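Zinash Lemma
Went to the open day at the Mundley place in Etdale. Upstairs, lots of railings, free coffee. I said I'd report back, so here goes. 1/7

The pitch: people do ordinary jobs with grippers in their hands, it all gets recorded, and one day a robot does the jobs without them. One day was not given a date. I asked. 2/7

They let you stand right up at the table while someone works, which I liked. It's slow. Much slower than fingers. 3/7 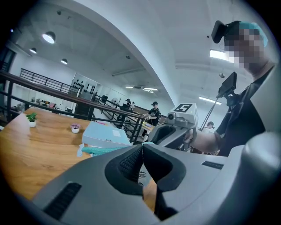
Agustina Orellana did the talking and she was straight with us, fair play. 200 goes at one small task, she said, and they'd still want more. More how many? "It depends." 4/7

A man behind me asked if it would do his ironing. Big laugh, no answer. I'd have liked the answer. 5/7

What bothers me is the leaflet. "Your home, handled." By what? All the handling I saw was done by people, and I'd like to know what they're paid. Pascual Bravo on the door said he'd find out and email me. 6/7

No email yet. I'm told there's another one in Ikville next year with a robot doing the work by itself. I'll go, and I'll stand at the front again. Leaflet's on my fridge if anyone wants it. 7/7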